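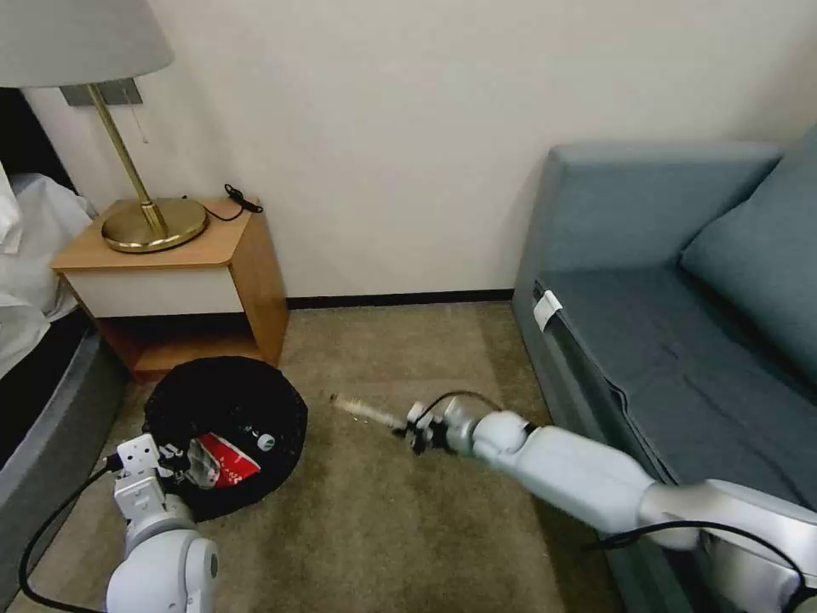
Page last updated: 11/15/19

Disis asks robot makers to stop calling a checklist a safety standard

Disis, the product testing group, will not sign the draft code of practice for home tidying robots put forward by Guvitz and Basa. The group sent its comments back this morning and is publishing a summary for buyers, landlords and hotel operators who may be offered machines "built to the code."

The draft runs to 16 pages. Only two of them deal with what an arm does near furniture, bedding and cords, and that is where these machines will spend their time. A bedroom floor with a bin, a nightstand and a sofa on it is ordinary work for a two-armed robot. The draft treats it as a special case and leaves the details to each maker.

"We keep hearing that the rules can catch up later," Disis said in a statement. "We heard the same thing about floor cleaners. A code that lets the seller pick the room, pick the object and grade the result is a sales document."

Disis objects to three points in particular:

Makers may test in a room they have set up themselves, with no outside party present.

There is no limit on gripper force near soft items such as bedding and upholstery.

A machine may carry the code's mark for up to 5 years, even if its software is replaced during that time.

Guvitz has said the code is voluntary and meant as a first step. Disis does not find that reassuring -- voluntary marks end up on boxes, and shoppers read them as a promise.

The group does support the section on stop buttons, which was drafted by Szilágyi and is clear and testable. It would like to see the rest written the same way.

Comments on the draft close in January. Disis will look at a revised text if one is offered, and will publish its answer whether or not it signs.

The full comments are available on request from the Disis press office.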